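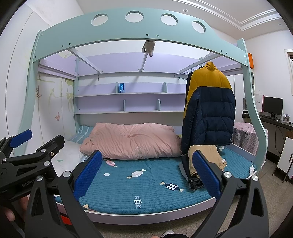
# Chapter 9: Learning from Hand-Held Demonstrations

The earlier chapters took for granted that the robot being trained is also the robot that records the training data. A person steers the arm by remote control, the joint angles and camera pictures are logged, and a policy is fitted to the log. The method is sound but slow. It needs an arm, a power supply, a safe working area and an operator who has practised for some days. It also ties the data to whichever rooms the arm can be moved into, and few arms are moved often.

This chapter deals with a different arrangement. The arm is left out of the recording stage. A person carries the gripper by hand, with a camera fixed to it, and carries out the task directly. The log then holds the view from the camera, the path of the gripper through the room and the width between its fingers. An arm fitted with a similar gripper is brought in only when the policy is tested.

## 9.1 What is recorded

Let the pose of the gripper at time *t* be written as **T**(*t*), a rotation and a position measured from the pose at the start of the recording. Let *w*(*t*) be the opening between the finger pads. A demonstration is the ordered set of pictures, poses and widths from the start of the task to its end.

Two points follow from this definition. First, no joint angles appear in it. The policy is trained to say where the gripper should go next, and the work of finding joint angles that take it there is left to the controller of the arm (see Chapter 4). Second, the starting pose is the only reference. The log doesn't contain a map of the house, and two recordings made in the same bedroom on the same Friday share no common origin unless one is added later.

The width *w*(*t*) deserves more care than it is usually given. When the pads close on a stiff object, the measured width is the width of the object. When they close on cloth, the width depends on how hard the operator squeezes and on how many layers lie between the pads. A folded garment and a single sleeve may give nearly the same reading. For soft goods the width should be treated as a command to be copied, and no measure of size should be drawn from it.

## 9.2 Why homes are used

Homes are a hard test for a trained policy. Furniture is built in odd shapes, shelves and rails stand close to the place where the gripper must work, and bedding and clothing have patterns that can be mistaken for edges. A lower bunk adds a further limit: the gripper must enter from the side, under the upper deck, and the wrist of the arm must follow it. An operator bends down without thinking. A fixed arm may have no joint solution at all for the same path.

Section 9.5 treats this as a filtering problem. Each recorded path is checked against a model of the arm before training, and any path the arm can't follow is removed. In the Meleck study, which is used as the worked case throughout the chapter, Ásdís Zoëga and Thiện Lò began with 1000 recordings of clothing being picked up, folded and put down in bedrooms. The check left 760. Most of the rejected paths came from low or enclosed surfaces, so the filter removed the cases in which the most practice was wanted. The reader should keep this in mind when success rates are quoted for the filtered set.

## 9.3 The result to be explained

The Meleck policy was tested in bedrooms that had not been used for recording. It completed 68 per cent of trials. A second policy, Zidard, was trained on the same number of recordings, all made in one laboratory room. It did better in that room and much worse elsewhere. The network, the training time and the arm were the same in both cases.

The rest of the chapter sets out how far the choice of rooms accounts for the gap. Section 9.4 covers errors in the estimate of **T**(*t*) and how they grow during fast turns of the wrist. Section 9.5 covers the filter. Section 9.6 covers the delay between seeing and moving, which is small for a person's hand and larger for an arm, and Section 9.7 returns to the two policies and compares their failures by type.

Readers who have not met rigid-body transforms should work through Appendix B first. The symbols used there are kept here without change, except that *w* stood for a weight in Chapter 7 and stands for a width from this point on.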